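Forum > Shop floor > Automation and staffing

Bin picking cell going in on our returns line: what happens to the pickers?
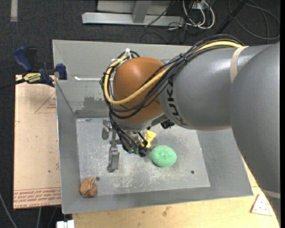 Posted by Carys Griffiths

We sort mixed household returns at the Ivcombe site, 800 items on a normal shift, with 13 people on the line. Management wants one arm with a two-finger gripper to take single items out of a shallow bin. The supplier, Plirnine, says the job becomes "supervision". Has anyone been through this on mixed goods, soft and hard together? I need to know what the staff do all day afterward and what training to ask for before March.

Last updated: Sunday

Loredana Grasso

We did this at Handetitz with 14 pickers. Nobody was let go, but the work split in two.

Six people moved to exception handling: double picks, dropped items, anything the gripper refused. That work is irregular. You wait, then you get four stops in a row. Our operators found it more tiring than steady picking, and we ended up rotating them every two hours.

The rest went to inspection and packing. Their pace is now set by the cell, so agree in writing who can slow it down.

For training, ask for fault recovery, safe entry and gripper finger changes. Ask for cable checks as well – on our arm the cables run along the outside, and an operator notices a worn tie long before maintenance does. Soft items gave us more failed grasps than hard ones. Get the supplier to test with your own returns, including the dirty ones.

9 people found this helpful

cadwaladr_nights

Check the pay grade. Ours changed the job title and left the rate where it was.

Carys Griffiths

Thanks. Rotation was not in the proposal, so I will raise it. Loredana, did the two-hour limit apply to nights as well?

Loredana Grasso

Yes, same limit on all shifts.

4 comments | 6 shares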